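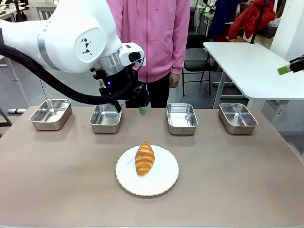

*Stainless steel trays on a tabletop. Revised rules in Plakthorpe limit how deep cooked food may be when it is put away to cool.*

# Plakthorpe sets two-inch limit for cooling cooked food

**6 February 2020**

The Plakthorpe health department has adopted a rule limiting the depth of thick cooked foods during cooling to two inches and requiring a written time and temperature log for each batch. The rule applies to all 542 food establishments licensed by the city, including restaurants, school kitchens, caterers, nursing homes and grocery delis.

The temperature limits themselves are unchanged. Hot food must drop from 135°F to 70°F within two hours, and from there to 41°F or below within the next four. Until now the city code left the method to the operator. The revised text, Section 14 of the food sanitation code, names the methods that are allowed and says how each one is to be recorded.

Kenneth Tagle, the department's food safety manager, said the change follows a review of cooling records collected during routine visits.

"Most of the failures were in the first stage," Tagle said. "The food went into the cooler in a deep container with a tight lid, and two hours later the center was still well above 70. The cooler was running fine in most of those cases."

## What the review covered

Inspectors copied 3458 cooling log entries from kitchens that already kept them voluntarily or under a corrective plan. Each entry listed the food, the container depth, the start time and at least two later readings. Entries with only one reading were left out.

Foods were sorted into three groups: thin liquids such as broth, thick foods such as chili, refried beans and gravy, and solid pieces such as roasts and cooked poultry. Thick foods missed the two-hour mark more often than either of the other groups. Rice was counted as a thick food, a choice some operators disputed during the comment period. The department kept it in that group for the final text.

The review also looked at enforcement history. Over the same period, 33 establishments were cited more than once for improper cooling. The department did not release their names with the report, although individual inspection results remain available at the counter on Mathias Street.

The report does not link any illness to the cited kitchens. It describes the concern as growth of spore-forming bacteria, mainly *Clostridium perfringens* and *Bacillus cereus*, whose spores can survive cooking and grow as the food passes slowly through warm temperatures.

## Depth and cover

Under the new section, thick foods placed in a refrigerator to cool may be no more than two inches deep. The measurement is taken from the bottom of the container to the surface of the food, so a four-inch pan may be used if it is only half filled. Thin liquids may be up to three inches deep. Solid cuts over four pounds must be divided before cooling.

Containers must be metal during the first stage. Plastic food boxes, which conduct heat poorly, may be used once the food has reached 70°F. An earlier draft would have allowed thin-walled plastic in a blast chiller, but the exception was dropped after the department was unable to settle on a wall thickness that inspectors could check on site.

Food must be left uncovered or loosely covered until it reaches 41°F, provided it is protected from drips and splashes from above. Pans may not be stacked directly on one another while cooling. The code asks for at least one inch of clear space on each side and above, with wire shelving preferred over solid shelving.

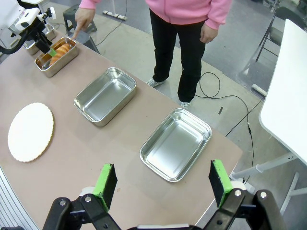
Three methods are exempt from the depth limit. The first is an ice bath with stirring at least every 15 minutes, where the ice level outside the container is equal to or higher than the food level inside. The second is a blast chiller operated under the manufacturer's load limits. The third is the addition of ice as an ingredient, which applies mainly to soups and sauces made with reduced water. All three still require a log.

Ice paddles may be used along with any method. They do not count as a method by themselves.

## Logs

Each batch needs a start time, a reading at or before two hours, and a reading at or before six hours. The two-hour clock starts when the food reaches 135°F, not when it is removed from the stove. Readings must be taken with a probe thermometer at the thickest point of the food. Infrared thermometers measure only the surface and are not accepted.

If a batch is above 70°F at two hours, it may be reheated to 165°F and cooled again one time. A batch that fails a second time must be discarded, and the disposal entered in the log. A batch that reached 70°F on time but is above 41°F at six hours must be discarded.

Logs must be kept for 90 days. Paper forms are acceptable, and the department has posted a one-page version. Electronic records are also allowed if the entries cannot be changed without leaving a trace. Prelosier, a maker of wireless probe systems, asked in its written comments that continuous recording be accepted in place of the two manual readings. The final text allows this, with the condition that the probe be checked in ice water once a week and the result written down.

## Costs and objections

Princess Panganiban, who operates two restaurants in the Kodgate district, told the department at its December hearing that the depth limit would require more shelf space than many older buildings have.

"A five-gallon batch of beans used to take one shelf," Panganiban said in her testimony. "At two inches it takes most of a reach-in, and that reach-in is also holding everything for dinner service."

Danilo Marquez, kitchen manager at a catering company in the same district, supported the limit but asked for more time. He said his company had switched to shallow pans two years ago and had to change its prep schedule so that large batches were no longer finished at closing.

The department's cost estimate considers pans, thermometers and labor, but not additional refrigeration. For a kitchen with no shallow pans on hand, it puts the initial purchase at $100 for a basic set and a probe thermometer. Several written comments called that figure too low for kitchens cooling more than one batch a day. Staff replied that the estimate was based on the smallest license class and that larger operators generally own suitable pans already.

No grant or rebate is attached to the rule. Operators who can show that their refrigeration cannot hold the required number of pans may apply for a variance. The application must include a floor plan, the cooler's rated capacity, a list of foods cooled in a typical week and ten days of readings using the proposed alternative. There is no filing fee. Review is expected to take up to 45 days, and the existing practice may continue during that time if the readings submitted are within limits.

## Inspection procedure

Inspectors will continue to arrive without notice. Rodel Rivera, who supervises field inspections, said visits to kitchens with a record of cooling violations will be shifted to mid-afternoon where possible, when lunch batches are usually in the first stage.

The inspector will take a reading, check the log for the start time, and take a second reading before leaving. From the two values, the inspector calculates a rate of cooling in degrees per minute. Food at 120°F that has fallen only five degrees in 30 minutes, for instance, is not likely to reach 70°F within the remaining time, and the operator will be told to move it to shallower pans or an ice bath on the spot. A correction made during the visit is noted but not scored as a violation during the first six months.

"We will measure depth with a marked probe," Rivera said. "An eighth of an inch over will be a conversation. Four inches of gravy will be written up."

After the six-month period, exceeding the depth limit will be scored as a lesser violation. Missing the time and temperature limits stays a priority violation, as it is now. A missing log will be scored separately.

Sang-wook Yeom, who teaches the city's certified manager course, said the course materials are being revised and that current certificates remain valid until their printed expiration date. A separate 40-minute session on cooling and log keeping will be offered in English, Spanish, Korean and Tagalog. Attendance is optional except for managers of establishments under a corrective plan.

The rule takes effect 60 days after publication. Temporary food stands licensed for fewer than four days are exempt because they are already barred from cooling and reusing cooked food. Mobile units that cool food at a shared kitchen must keep a copy of the log on the vehicle.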